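Workshop Notebook > Visits and Demonstrations > Skerkero Open Day

29th January

Entry for the notebook, to be read with the visit sheet. The open day at Skerkero was attended on behalf of the Ifans workshop. The stated purpose was to observe the hand-held gripper work in a domestic room and to judge whether the same arrangement could be adopted at our own demonstration in April.

Visitors were admitted in groups of six. Our group was received by the Zescombe section, which is responsible for the household tasks. A short introduction was given on the handling of the grippers, after which the group was taken through to the bedroom. Questions were to be kept until the end of each run.

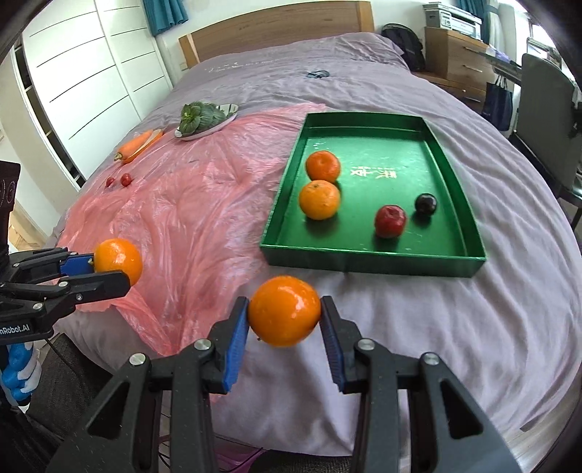 The section keeps its written procedure to a single page. The operator works with one gripper in each hand and is asked to move at an even pace, to close fully on the item before lifting, and to open fully after setting down. Runs in which an item is dropped are retained and marked as such. This differs from our present practice at Ifans, where such runs are discarded at the bench, and the point should be raised at the next review.

The group asked how long a run is allowed to last. The limit was given as 14 minutes, including the laying out of the items. It was further stated that 34 runs had been completed with this layout before the open day. Kolari, who supply our own finger pads, were also represented and had a table in the corridor with spare parts. Prices were not displayed. A parts list has been requested.

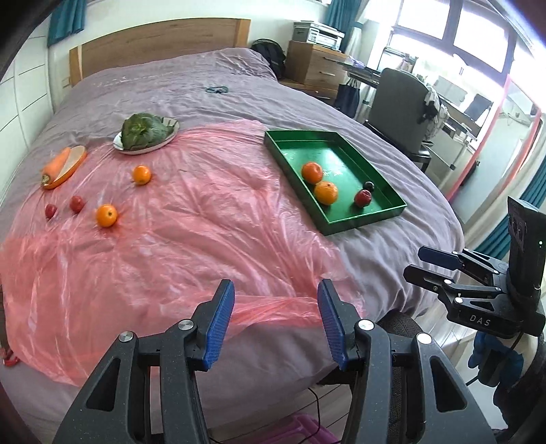
Both grippers at the bed, with the green tray to the right.

Notes on the choice of items. The section prefers real produce to plastic models, on the grounds that weight and surface vary from one piece to the next. Our stock of models is now worn, and the paint has begun to come away on several. Replacement by fresh produce would require a small standing order and somewhere cool to keep it. To be costed.

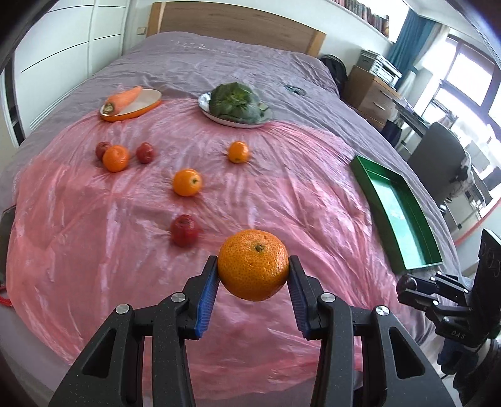
Grip force was the matter on which the group spent most time. The operator sets it by hand and by eye, and the section does not record a figure for it. Soft fruit is accordingly a fair test of the operator as well as of the tool. With the mandarin held between the two ribbed pads, one on either side, contact can be judged from the gripper's own view, and this is a better arrangement than our side-mounted camera provides. The leafy vegetables are a harder case, and no firm advice was offered on them.

Points to be followed up at Ifans:

1. Obtain the one-page procedure from the Zescombe section and compare it with our own.

2. Confirm with Kolari whether ribbed pads can be fitted to our existing fingers without new pins.

3. Decide on a tray. A shallow one with raised sides would suit our bench, provided that glare from the lining can be kept down.
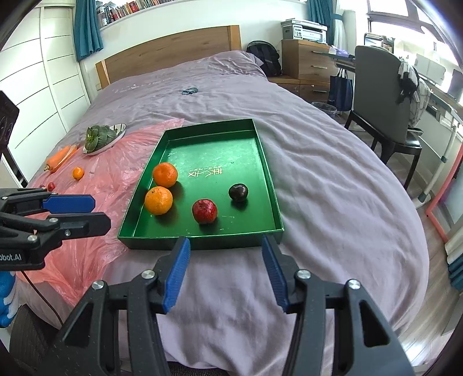
4. Reserve the larger room for April and settle the group size. Six was comfortable at Skerkero.

The visit sheet has been placed in the folder. The parts list from Kolari is outstanding.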